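Perception Software Engineer, Manipulation
Bevden Robotics, Varnville
Full time, on site

Bevden writes control and perception software for small robot arms. Our main product, Custton, is a planning and calibration toolkit used by labs and light manufacturers. We are hiring one engineer to join the perception group, currently a team of 9.

You will own the code that turns marker detections into object poses and passes them to the grasp planner. Much of the work is on the bench: you change the estimator, run it on the arm, read the logs and fix what broke. 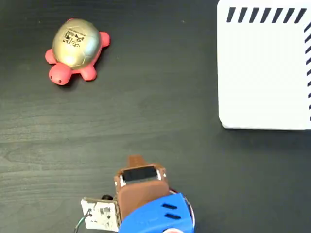 Bench setup with gripper and marker-tagged turtle.

Your work will include:
Pose estimation for tagged objects, including markers on curved surfaces
Camera-to-gripper calibration tools
Replay tests against our set of 1044 logged grasps
Reviewing planner changes that touch the perception interface

You need solid C++ and Python, 2 years of work on robot or vision software, and a good grasp of 3D transforms. Experience with ROS 2 or soft objects helps but is not required. A degree is optional.

The position starts in April. Send a resume and a link to code you wrote to the hiring desk at our Subramaniam Building office, with "Perception" in the subject line. The interview has two parts, a call and a half day at the bench. We pay for travel.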